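4. Setting up the produce corner and the scale

This section is for stores and training shops that use the Bralis shop system with the Lavbridge counter scale. Please finish section 3 (electric connections and the main terminal) before you start. Two persons are needed for the steps 4.1 and 4.2. One person can do the rest.

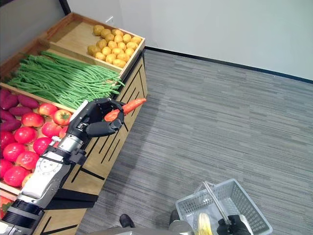
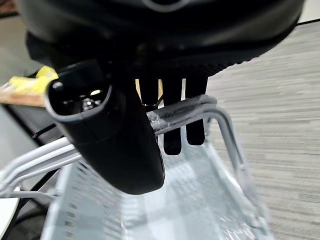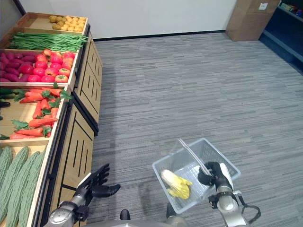 First and third picture: tiered wooden stand with artificial vegetables, potatoes in the top compartment.

4.1 Choosing the place

1. Choose a flat floor. Carpet is allowed for the stand, but the scale table must stand on a hard floor or on the base plate from box B.

2. Keep the aisle in front of the stand free. The smallest permitted width is 1,310 mm, measured from the front panel to the next furniture.

3. Check that a wall socket is within reach of the scale table. The cable of the scale is 2 m long. Do not use an extension cable which crosses the aisle.

4. Keep the scale away from doors, fans and air outlets.

Note: If you move the corner at a later time, you must repeat the steps in 4.3 and 4.4. The scale does not know that it was moved.

4.2 Placing the scale

1. Take the scale out of the box with both hands under the body. Do not lift it by the plate.

CAUTION: The four rubber points below the plate are the sensors. A hard push on one corner can damage them, and this damage is not covered by the warranty.

2. Remove the red transport screw from the bottom side. Keep the screw in the small bag together with this guide. You will need it if the scale goes back for service.

3. Put the scale on the table and look at the bubble in the round window. Turn the feet until the bubble is inside the ring. Begin with the two front feet, then correct with the back ones.

4. Put on the plate. It clicks on the left side only – this is normal.

5. Connect the cable and switch on. The display shows all segments, then the version, then a zero.

4.3 Warming up

Leave the scale switched on for 30 minutes before you adjust it. If the box was stored in a cold room, or was delivered in winter time, leave it unpacked for 24 hours at room temperature before you connect it.

4.4 Adjusting with the test weight

1. Empty the plate.

2. Hold the key TARE and press MENU one time. The display shows CAL.

3. Wait until the small star at the left side stops to blink.

4. Put the test weight in the middle of the plate. Do not touch the table during this step.

5. When the display shows END, remove the weight and press TARE.

6. Put the weight on each corner of the plate, one after the other. The value should stay the same. If one corner gives another value, check the bubble again and begin at step 1.

Note: Hold the test weight with the cloth. Grease from the fingers will change the value slowly, over months.

If the display shows E2, the plate was not empty at the start. If it shows E5, the transport screw is still in its place.

4.5 Produce codes

Every kind of produce needs its own code, also when two kinds have the same price. The codes are made on the main terminal and are sent to the scale during the night, or when you press SEND.

1. On the main terminal, open Goods, then Produce, then New.

2. Enter the name how it should be printed on the label. Long names are cut by the printer, so please look at the preview.

3. Choose "by weight" or "by piece". This setting can not be changed after the first sale. If you made a mistake, close the code and make a new one.

4. Enter the price and the container weight. For goods without a bag, leave the container weight at zero.

5. Press SAVE and then SEND. The scale makes a short sound when the new code has arrived.

In training mode the word TRAINING is printed across each label and the sales are not counted in the daily report. Switch on this mode before you practice with artificial goods. Their weight is different from real goods, so the totals will look strange, but the steps for the person at the counter are the same.

4.6 Price cards

1. Print the cards from Goods, then Cards. Use the Tautahi card sheets or another perforated sheet of the same size.

2. Slide each card into the holder from the right side.

3. Fix the holder on the front edge of the compartment to which it belongs – not on the side wall.

4. When a price changes, remove the old card first and put in the new one before the scale receives the new price.

4.7 Daily care

Wipe the plate with a damp cloth in the evening. Do not use spray directly on the scale. Wooden trays are cleaned dry, with a soft brush, and a tray should be empty for this work.

Check the bubble each morning before opening. If the table was pushed by a cleaning machine, adjust again as in 4.4.

For spare plates, feet and card holders, please write to the Grinurwood service desk and give the serial number from the bottom side of the scale. Continue with section 5, Label printer.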